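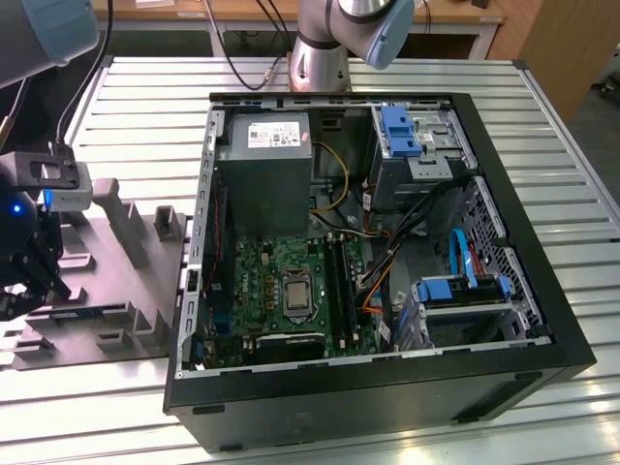
How to clean the dust out of a desktop PC

Posted 06/05/2021 in Home computing

If your desktop has grown louder over the past year, or it shuts down without warning in the middle of a game or a long video call, dust is the first thing to check. A clean takes less than an hour and needs very little kit. I do mine every January and again if we have had building work in the house.

What you need

A Phillips screwdriver, size 2
A can of compressed air, or a small electric blower
A soft paintbrush, about an inch wide, that has never been used for paint
Cotton buds
A few lint-free cloths
Isopropyl alcohol, 90 per cent or stronger
A saucer for the screws

The blower I use is a Latov, which has a narrow nozzle and two speeds. Canned air does the same job but runs cold after a few seconds and you have to keep stopping. Do not use the household vacuum cleaner inside the case. The plastic nozzle can build up static, and it is easy to knock a small part off the board with it.

Before you open it

Shut the computer down from the menu and wait for the fans to stop. Turn off the switch on the back of the power supply, then the wall socket, and pull the plug. Hold the power button in for ten seconds to drain what charge is left.

Take a photo of the back with your phone before you disconnect anything. Monitor leads and network cables are obvious enough, but the three audio sockets are not.

Move the case somewhere you don't mind getting dusty. A garage or a covered patio is best. If you have to stay indoors, open a window and put an old sheet down.

Opening the case

Most towers have two screws at the rear holding the side panel. Looking from the front, it is usually the left-hand panel that comes off. Slide it backwards about an inch and lift it away. Lay the tower on its side with the open side up, so that you can see what you are doing and nothing hangs off its cables.

Touch a bare metal part of the case before you put your hands inside, and again every few minutes. A wrist strap is better if you have one.

Cleaning

Start at the top and work down.

1. Brush the worst off the flat surfaces with short, light strokes. Keep the bristles away from the processor socket.

2. Hold each fan still with a finger or a cotton bud before you blow air at it. A fan spun too fast by the air can damage its bearing.

3. Blow through the fins of the processor cooler from both sides. Leave the cooler in place unless you have fresh thermal paste to hand - once it is lifted, the old paste has to come off and be replaced.

4. Blow short bursts into the power supply through its grille. Never open the power supply itself. It can hold a dangerous charge long after it is unplugged.

5. Wipe the fan blades with a cloth dampened with the alcohol. Let them dry for ten minutes.

6. Pull out the front dust filter if there is one. Foam and mesh filters can be rinsed under the tap, but must be fully dry before they go back.

Leave the memory alone unless the machine has been crashing. If you do take it out, press the clips open, lift each module straight up, and push it back until the clips close.

Putting it back

Check that no cable is resting against a fan. Press gently on each plug you may have nudged. Refit the panel, stand the tower up, and reconnect everything using your photo.

If it beeps or shows a blank screen when you switch on, turn it off and reseat the memory and the graphics card. In most cases one of them has worked slightly loose.

How often

Once a year is enough on a desk. On a carpeted floor, or with a cat or dog in the house, make it every six months. Raising the tower even four inches off the carpet makes a clear difference to how much it draws in.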